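Filed under: Shop Supplies > Bags & Carriers > Plastic

Jesano White Carrier Bag, printed - case packs

Back in stock. Sorry for the wait, Henok Lemma had the last cases set aside for a standing order and we had to wait on the next delivery.

Plain working bag for a shop counter. White plastic, black print. For packing, carrying out, lining a small bin after. Not a fancy bag. Price is on the order form, same as before, case price only. No singles, please don't ask at the desk.

What you get

- 614 bags to a case, packed flat
- two handles, cut from the same sheet, no glued parts
- one print run per case, so the bags in a case match
- sold by the case, mixed cases on request (ask first)

Short note on the count. The old listing said a round number and people wrote in. It's 614. That is how Jesano packs them, we don't open cases to top them up or take any out.

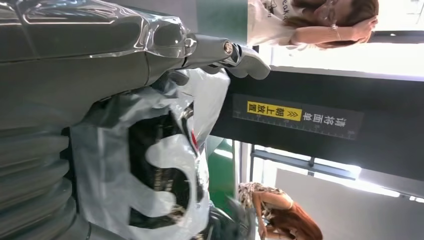 Handles. Most of the questions we get. They hold fine for normal shop stuff - boxed goods, clothes, a few jars. Spread the weight, heavy thing at the bottom, nothing with a sharp corner up against the side. Anything past a normal hand load, go up to the Boltholm bag. Thicker, costs more, less print on it. Mebrat Belay uses the Boltholm for bottles and this one for everything else and orders both in the same go, saves on delivery.

Opening them. New bags cling. Pinch the top edge and roll it between two fingers, or keep a damp sponge by the counter. Don't blow in them. Don't pull by one handle either, that's how you get the split at the base of the handle that people then send back to us.

Noise - yes they crinkle. Thin plastic crinkles. If you want a quiet bag look at the cloth ones, different page.

Storage: flat, dry, out of the sun. A shelf under the counter is good. Near a radiator is bad, they stick together and then you get two at a time and go through a case twice as fast. Leave the case closed till you need it, dust shows up on white.

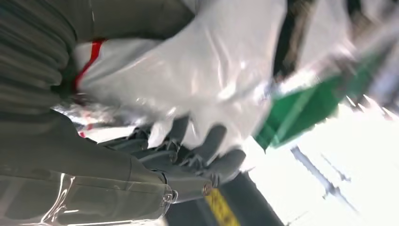
Print. Standard print is what's on the shelf. Own print is possible, min order 40 cases, send artwork to Graziella Orlandini and she'll tell you if the lines are too thin. Black comes out best. Fine lettering fills in, keep it big. Colors cost extra per color and take longer. We don't do photos on bags. She'll send a proof on paper first, check the spelling on it cause once it's signed off it goes to print and we can't stop it.

Lead time on own print is up to 4 weeks. August is slow, the printer closes for part of it, so order before or after.

Using them again. Lots of people do, fold in thirds and stuff in a coat pocket. Wipe out with a cloth if something leaked. Not for storing unwrapped food long term. Keep away from babies and small kids, same as any plastic bag.

Recycling depends on where you are. Some stores take them at the front door, most curbside pickups don't. Check localy.

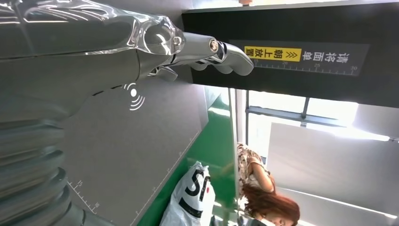 Packing area sign, yellow and dark gray: clean side facing up.

Delivery

Goes out from Drarkia on a pallet or by the case. Under four cases we send parcel. Pallet needs someone there to sign, and tell us if there's stairs. Tolera Gidey does the route planning and will call the number on your order, so put one that gets answered. Missed drop = second delivery charge, no way round it.

Damaged case? Keep the outer box, note it on the slip before the driver leaves, then write to us with the order number. Crushed corners on the box are normaly fine, the bags inside don't care.

Returns on unopened cases only. Own print can't come back at all.

Goes with

- Boltholm heavy bag, plain
- Miettinen counter hook, holds a stack by the handles
- Jesano small bag, same print, item 285

The Miettinen hook fits both Jesano sizes. Screws not in the pack. Two screws, get ones that suit your counter.

Questions about stock or mixed cases go to Mihret Hailu, use the form and put the item name in the subject line or it ends up in the general pile.

Get restock alerts and case offers by email. Enter your address to sign up. You can unsubscribe at any time.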